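Diese Website verwendet Cookies. Mit der weiteren Nutzung erklären Sie sich damit einverstanden. OK

Ein Lob der hässlichen Reparatur

Januar 2018

Der Henkel meiner Kaffeekanne besteht seit November zur Hälfte aus Draht. Besuch reagiert darauf unterschiedlich. Die Höflichen schauen weg, die Praktischen fragen nach der Drahtstärke, und eine dritte Gruppe, zu der leider meine halbe Verwandtschaft gehört, schenkt mir zum Geburtstag eine neue Kanne. Ich besitze inzwischen vier. Kaffee gibt es weiterhin aus der mit dem Draht.

Dabei bin ich handwerklich unbegabt und auch kein besonders guter Mensch. Wer heute etwas flickt, gerät ja sofort in den Verdacht, das Klima retten zu wollen, und muss am Esstisch Fragen zu seinen Flugreisen beantworten. Mein Motiv ist bescheidener. Ich kann mir neue Dinge schlecht merken. Bis ich weiß, auf welcher Seite eine Kanne tropft, vergehen Jahre, und die möchte ich ungern zweimal investieren.

Nun hat das Reparieren in letzter Zeit ein Ansehen gewonnen, das ihm nicht guttut. Man hat ihm Bildbände gewidmet. Es gibt Risse, die mit Gold gefüllt werden, und Menschen, die eine Schale vorher eigens fallen lassen. Es gibt Jacken, die man mit aufgenähtem Flicken kaufen kann und die dadurch teurer werden. Bei Uten, einem Laden in unserer Straße, der bis vor Kurzem Schrauben einzeln verkaufte und jetzt Schürzen führt, liegt ein Stopfpilz aus Olivenholz im Fenster. Er kostet 44 Euro. Für dieses Geld bekommt man eine ganze Menge Socken.

Gegen Schönheit ist nichts zu sagen. Aber eine Reparatur, die vor allem gut aussehen soll, verhält sich zur Sache wie ein Festvortrag zum Abwasch. Die meisten Reparaturen, die irgendwo auf der Welt etwas am Laufen halten, sind hässlich: Klebeband, Kabelbinder, ein zusammengefalteter Bierdeckel unter dem Tischbein. Der Bierdeckel kommt in den Bildbänden nicht vor, obwohl er vermutlich mehr Möbel gerettet hat als alle Restauratoren zusammen.

Auf der anderen Seite steht die Industrie, die das Problem von vorn löst, indem sie das Gehäuse verklebt. Mein Toaster der Marke Jetar gab nach 18 Monaten die Arbeit ein. Ich rief an. Man war überaus freundlich und bot mir zehn Prozent auf das Nachfolgemodell. Auf meine Frage nach der Feder, um die es ging, entstand eine Pause, wie sie sonst entsteht, wenn man im Restaurant nach dem Vornamen des Schnitzels fragt. Eine Feder sei kein Artikel, hieß es dann. Ich habe lange über diesen Satz nachgedacht und komme zu dem Schluss, dass er philosophisch haltbar ist und den Toaster trotzdem nicht schließt.

Der alte Strebel meiner Eltern, ein Staubsauger vom Gewicht eines Kalbs, hatte dagegen eine Anleitung mit einer Zeichnung, in der alle Teile einzeln durch die Luft schwebten, jedes mit Nummer. Als Kind hielt ich das für ein Bild der Explosion, vor der auf Seite eins gewarnt wurde. Mein Vater bestellte daraus wie aus einer Speisekarte.

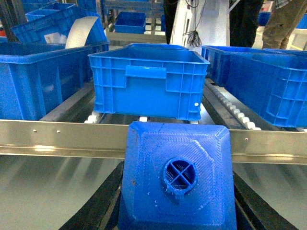 Foto: Stesside/Archiv

Einer gedruckten Kunststofffläche mit feinen schrägen Linien und kleinen Klecksen sieht man immerhin an, dass sie irgendwie entstanden ist. Mich beruhigt so etwas. Makellose Oberflächen geben mir dagegen das Gefühl, ich solle bitte die Finger davon lassen, und meistens ist das Gefühl richtig.

Deshalb schlage ich vor, die Reparatur wieder in die Verwahrlosung zu entlassen, in der sie sich wohlgefühlt hat. Keine Bildbände mehr, kein Olivenholz. Von den Herstellern hätte ich gern Schrauben statt Kleber und eine Feder, die ein Artikel sein darf. Bestellen würde ich 200 Stück, aus Trotz, und einen Teil davon sicher verlegen.

Bis dahin toaste ich in der Pfanne. Das Brot wird ungleichmäßig, und auf einer Seite brennt es gern an, aber ich weiß inzwischen, auf welcher.

44 mal geteilt | 18 Kommentare

Kontakt | Impressum | © 2018 Stesside | Nach oben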